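How to Write to Your State Representative and Get a Real Answer

Updated for the new session

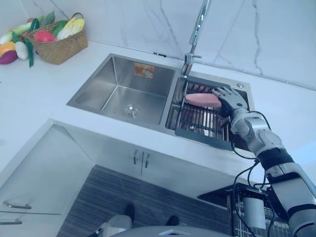

A double-basin sink with a drying rack in the right-hand side.

I have been writing to elected officials for 29 years, from three different addresses, and I still get a little flutter when an envelope with the state seal on it lands in my mailbox. Over that time I've had plenty of form letters, a few blank stares at town halls, and a nice handful of replies that were plainly written by a person who had read what I sent. What follows is how I go about getting that last kind, and I hope it saves you some stamps!

Step 1. Find out who represents you

I know, I know, you're sure you already know. But lines move, and when we lived out on the Warkness side of the county I wrote two whole letters to a man who hadn't covered our road since the maps were redrawn. Your state legislature's website will have a lookup page where you type in your street address. Write down the name, the district number and both offices, the one at the capitol and the one at home.

Step 2. Pick one subject

This is the hard one for me, because once I get going I'd like to mention the bridge, the school bus routes and the price of a fishing license all in one go. Don't. A letter on one subject goes to the staffer who handles it. A letter on four subjects tends to sit on a desk while people decide whose it is.

If there's a bill, look up its number and put it in your first sentence. When I wrote in favor of House Bill 543 (rural road repair, in our case) I also gave its title, in case my handwriting let me down.

Step 3. Say where you live, early

Put your full street address at the top, even in an email. Offices sort their mail by district, and a message with no address may never be answered at all.

Step 4. Tell them what it looks like from your house

Here is where you get to be yourself. You don't need to sound like a lawyer. I told them about the Narkel Creek crossing, how the pavement drops off on the north side, and how the detour adds 2 miles each way to get to the pharmacy. That was the part the reply mentioned, and I was tickled to see it.

Step 5. Ask for something they can do

"Please vote yes" is fine. So is "Please tell me how you plan to vote and why." Avoid "Please look into this," which can be answered with "Thank you, we will."

Step 6. Keep it to one page

My own limit is 700 words, and most of my better letters came in well under that. Read it out loud before you send it - if you run out of breath, cut something.

Step 7. Follow up by phone

Give it three weeks, then call the home office, preferably before 10 in the morning when the lines are quieter. Be kind to whoever picks up. Give your name, your town and the date on your letter, and ask whether a reply is on its way. If the session is running late, allow a bit longer. I once waited until December for an answer to something I'd mailed in spring, and it was a good long one, too.

Keep a copy of everything in a folder, with the replies clipped behind the letters they belong to.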